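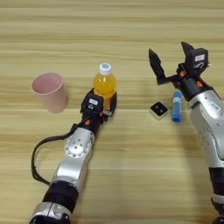 How long can you keep a sourdough starter in the fridge without feeding it?
A couple of months is fine for most starters, as long as there's no pink or fuzzy mold and you give it a few good feedings before you bake.

stiladside_baker
20 December 2024
OK so that's the answer in the pinned post, and I've been trusting it for years, but now I'm nervous. I put mine away in June before we moved and then completely forgot it behind the pickles (the move was a mess, don't ask). It's got an inch of gray liquid on top and smells like nail polish remover. No fuzz that I can find. I want to bake for the holidays and I don't know if I should try to save it or start over. It came from my uncle Behrouz, so I'd hate to dump it.

crumbshot
Save it! Six months is nothing. The gray stuff is hooch, pour it off or stir it in, doesn't matter. Scrape down past the top layer, take a spoonful from the bottom of the jar, and feed that with equal weights flour and water. Mine went longer than that in a garage fridge and came back in four days.

eberhard_rye
I'd be more careful than crumbshot. Gray liquid, sure. But look hard at the walls of the jar above the starter, that's where mold gets going. Any pink or orange streaks and the whole thing goes in the trash, no scraping. I know people scrape. I don't.

crumbshot
Nobody's saying eat mold. OP said there's no fuzz.

eberhard_rye
OP said no fuzz. I said streaks. Different thing.

stiladside_baker
No streaks! I held it up to the kitchen light and went all the way around. The glass is just crusty. So I took a spoonful from the bottom like crumbshot said and put it in a clean jar with bread flour and water. Should I be using whole wheat or something?

ardalan_s
Rye if you can get it. Even a tablespoon mixed into the white wakes it up a lot. And use a small amount of starter, like a teaspoon, with plenty of fresh flour, so you're diluting all that acid. The nail polish smell means it's hungry. If you keep feeding one to one to one it stays sour and sluggish and you'll think it's dead.

crumbshot
I've always done one to one to one and never had a problem, but OK.
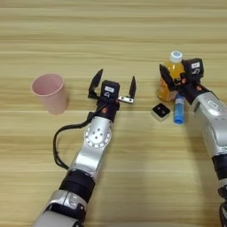 ardalan_s
Anyway, the other thing is temperature. My kitchen is freezing in the winter and I used to go nuts waiting. Now I put the jar in the oven with only the light on -- and a sticky note on the oven knob, because I did once preheat to 400 with the starter inside. Twelve years old, that starter. Baked solid. My wife Siwan still brings it up whenever we have company.

stiladside_baker
Oh noooo. Sticky note is going on right now.

loafing_around
Can I be the grump here? Just make a new one. It takes a week or so, costs a couple bucks in flour, and from what I've read the old culture ends up changing to match whatever flour you feed it anyway. I've had three starters and I couldn't tell the bread apart blindfolded. The whole heirloom thing is romance.

eberhard_rye
For once I'm with the grump, at least on flavor. Your schedule and your flour matter way more than how old it is.

stiladside_baker
I mean, you're probably right, but it's my uncle's and he asks about it on the phone! I'm not telling him I threw it out. Also a new one wouldn't be ready in time any faster than this one.

loafing_around
Fair. Call your uncle and ask for a backup though. And dry some once it's healthy. Smear it thin on parchment, let it dry out a day or 2, crumble it up, keep it in a jar in the cupboard. Then you can forget the wet one all you like.

crumbshot
Seconding the drying. I have flakes in an envelope in my recipe box and I've brought them back twice.

stiladside_baker
Update for anyone who finds this later. First feeding did nothing. Second one had a few sad bubbles on the sides. I switched to the teaspoon method with some rye and put it in the oven with the light on, and this morning it had doubled and smelled like yogurt instead of a nail salon. Going to give it another couple of feedings before I trust it with a real loaf. Using the discard for crackers in the meantime.

ardalan_s
Doubling is great. See if it does it twice in a row on the same schedule, then bake. What's in the crackers?

stiladside_baker
Discard, melted butter, salt, and a ton of sesame seeds. I roll it super thin between two sheets of parchment and score it before it goes in. They burn fast at the edges so I pull the outside ones early.

eberhard_rye
Try caraway next time.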